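Progress report to the Nanayakkara Fund — surgical skills library, second period
Prepared by Nusrat Weerakoon, Trotau Teaching Center

Dear Gayan Howlader,

In this period we continued to put the old teaching slides and handouts of the center into one catalog, so that students in Irthorpe can also borrow them.

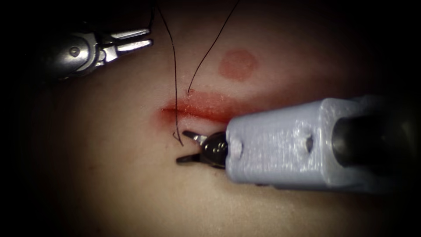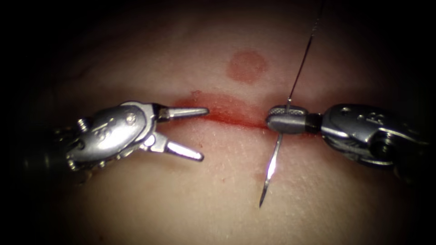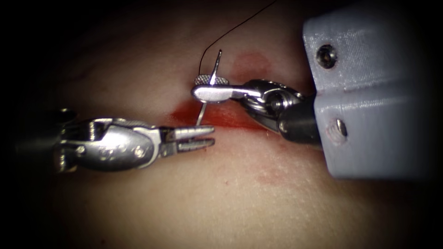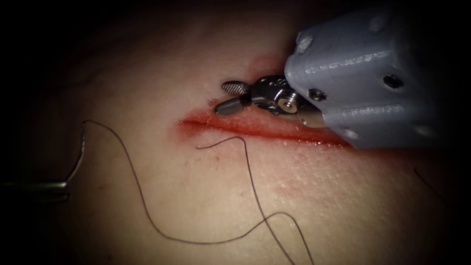 Practice pads with a red-stained area.

Items. The plan was 2,000 catalog records by November. We have now 2,629, and 726 of them are checked by a second reader. The checking goes slower than the entering, and I do not expect that this will change before we have one more reader.

Software. We moved the records to Histus in the spring. The search by topic works well. The search by author still gives double results when a name is written in two ways, and we are correcting such names by hand.

Loans. Irthorpe asked for the handouts on wound closure first, then the ones on hand washing. Both sets were sent. One box came back with the wrong labels — we have relabeled it and changed the packing list.

Budget. From the printing line, 300 is not spent. We ask your permission to use it for shelf boxes, as the present ones are too weak for the older binders.

Next period. We will finish the anatomy handouts and start with the nursing ones. The reading room is open for your visit on any Tuesday, after the morning class.

With kind regards,
Nusrat Weerakoon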